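시뮬레이션부터 하라는 말, 이제 좀 듣자

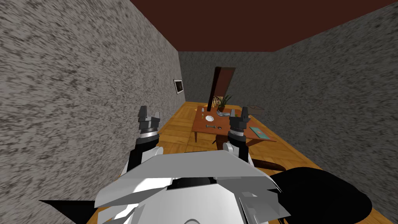 공유 작업실에서 로봇 만드는 사람들한테 제일 많이 듣는 말. "시뮬은 나중에요." 나도 그랬다. 1월까지는.

우리 팀은 셋이다. 나, Behrouz Kiani, Xiaoqing Meng. 팀 이름은 Grerix인데 거창한 건 아니고 작업실 선반에 이름표 붙여야 해서 급하게 지은 거다. 양팔 로봇으로 책상 위 물건 치우기. 접시 들고, 책 옮기고, 병 안 쓰러뜨리고. 말로는 쉽다.

처음 두 달은 하드웨어만 만졌다. 브래킷 뽑고, 갈아내고, 다시 뽑고. 어깨 브래킷 하나만 3번 새로 설계했다. 전부 치수 문제가 아니라 자세 문제였음. 팔이 책상 앞쪽 모서리까지 내려오면 팔꿈치가 몸통에 걸린다. 이걸 프린터 돌리고 조립하고 나서야 알았다. 시뮬에서는 십분이면 보인다. 십분.

물론 반론 있다. Mahtab Arabzadeh는 같은 작업실에서 제일 손이 빠른 사람인데 시뮬을 아예 안 믿는다. 마찰 엉터리고, 케이블 없고, 모터 백래시도 없다고. 맞는 말이다. 시뮬에서 잘 집던 접시를 실제로는 못 집는 일, 우리도 겪었다. 접시 테두리가 얇으면 접촉 계산부터가 수상하다. 그래서 나는 시뮬 성공률 숫자는 거의 안 본다. 남한테 보여주지도 않는다. 성공률 그래프만 올려놓고 "됩니다" 하는 글, 좀 그만 봤으면.

그럼 뭘 보냐. 닿는지, 걸리는지, 보이는지. 특히 마지막. 로봇 시점에서 보면 그리퍼가 물건을 가린다. 생각보다 훨씬 많이 가린다. 책상 옆에 서서 사람 눈으로 보면 절대 모르는 문제고, 우리는 머리 카메라 위치를 이것 때문에 바꿨다. 실물이었으면 목 부품 다시 뽑고 배선 다시 하고 주말 하나 날라갔을 거다. 파일에서는 숫자 하나.

그리고 방. 빈 바닥에 로봇만 덩그러니 세워놓고 테스트하는 사람이 많은데 그러지 말자. 벽 넣고 의자 넣고 문도 넣어라. 예쁠 필요 없다. 벽 텍스처 뭉개져도 된다. 좁은 방에서 팔 벌리면 어디가 닿는지, 그게 중요하다. 집에서 쓸 로봇이면 집이 좁다는 것부터 인정해야지.

돈 얘기도 하자. 우리가 잘못 뽑은 부품이랑 태워먹은 서보 합치면 대략 56만 원이다. 취미로 하는 사람한테 작은 돈 아니다. 시뮬은 집에 있던 컴퓨터로 돌렸고 추가로 쓴 돈 없음. 시간은 들었다. 모델 파일 정리하는 데만 저녁 여러 번. 관절 축 방향 하나 거꾸로 넣어서 팔이 등 뒤로 꺾이는 걸 한참 구경하기도 했고.

공유 작업실이면 이유가 하나 더 있다. 자리다. 양팔 로봇 한 대 세워두면 작업대 하나가 통째로 없어진다. 우리 작업실 예약은 한 번에 60분이고 뒷사람이 기다린다. 그 시간에 "어 팔이 안 닿네" 하고 있으면 민폐다. 안 닿는 건 집에서 알고 와야 된다. 작업실에선 나사 조이고, 전류 재고, 실제로 쥐어보는 것만.

시뮬이 실물을 대신한다는 소리는 아니다. Mahtab 말대로 마지막에는 손으로 만져봐야 하고 거기서 또 깨진다. 다만 순서 얘기다. 브래킷 출력 버튼 누르기 전에 방부터 하나 만들어라. 책상 하나, 물건 몇 개면 된다. 우리 방 파일은 다음 주에 작업실 공용 폴더에 올려둘 예정. 정리가 덜 되서 폴더 이름이 엉망인데 그건 감안하고 쓰시길.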